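From: Ka-ming Mok
To: kitchen-redo list
Date: June 18, 2018

Ching-wen Shih wrote:
> Has anyone sealed their own slate counter? The shop quoted me 300 and I nearly fell over!

Did mine in February with the Bendusix oil (smells awful, open a window) and I'd do it again. Two thin coats, wipe off the extra, go to bed. 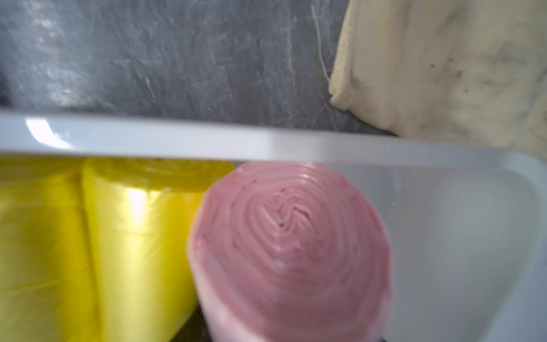 Scratches I just rub with a bit of the same oil and move on. Oh, and Hrefna, I still have your sander, come by any evening after 8!

Ka-ming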